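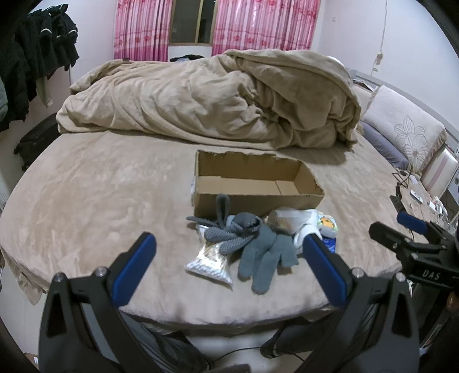 December, evening entry, Munum flat refit notebook

Packing out the Borkham room before the floor goes up, and I am very happy with how the sorting went! Every small thing that had been living in drawers and on sills had to be gathered, grouped and boxed before the big furniture can move. The round bed turned out to be the best worktable in the place (wide, soft, you can get at it from most sides, nothing rolls away). I pushed the duvet up to the far side, set an open cardboard box in the middle and laid the small stuff out in front of it on the beige spread: the gray knit gloves, the clear bag of little silver and white bits, the yellow food package, the small blue packet. Having it all out against one plain color makes it so much easier to see what belongs together.

Box notes. The long shallow ones are lovely for this, far better than the deep cartons we used at Culolbridge, where everything sank and we had to tip the lot out to find one packet of screws. With a tray shape you see the whole contents at a glance. The one on the bed has a rough top edge along the back, no lid, so it goes on top of a stack and never under. The flap near the right end is handy, I want to try keeping food on one side of it and hardware on the other. Food really ought to have its own box, but there is so little of it.

Gloves: the dotted grip ones are a joy for carrying cartons. The plainer knit is warmer but slides on tape. Soo-ah Ko wants a pair of the dotted kind for the stair carry, so leave them at the top of whatever they get packed in.

Bags: clear ones for anything tiny, please. The cloudy white kind is fine for bulkier things but I keep opening them to check. Ordered a pack of 50 clear from Were, should last us into the next room too.

Bedspread: brush it down and fold it last. It shows every stroke of the hand, which I rather like.

Still to do
Label both short ends of each box
Duvet into the big sack, squeeze the air out
Measure the doorway again for the mattress, I have 2 different widths written down
Ask Soo-ah about the 40 mm tape

Left the lamp till morning.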